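Students in the Skekness robotics course begin the January term with garbage. The project, called Brarnus, asks them to teach a machine to clear up after a snack, and the first job is to show it how people do the work.

Czesław Szulc, who runs the course, has 20 students this year, working in pairs. They practice in a living room, with hand-held grippers they squeeze open and shut themselves. He chose wrappers and fruit peel for the opening unit.

"A block always has the same shape," he says. "A wrapper is different every time you pick it up."

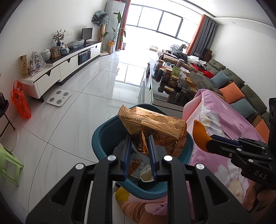 A foil wrapper and a piece of orange peel, each held in a gripper at the trash bin.

Each pair keeps a log of failed grasps. Julián Sarmiento, in his second year, says most of his entries are for light things. He used to close the jaws hard on everything. Now he comes in lower and waits until both pads touch before squeezing.

Foam fruit netting is on his list of difficult items, along with tissue and thin plastic. It folds when pushed and springs back when let go. 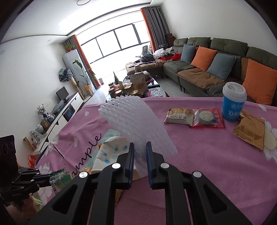

White foam netting between the gripper's jaws, with snack packets on the table beyond.

A session lasts two hours, and the logs are read aloud at the end. The next unit, Girnix, moves on to folding cloth. Sarmiento has signed up for it and plans to keep the same partner.

Last updated: January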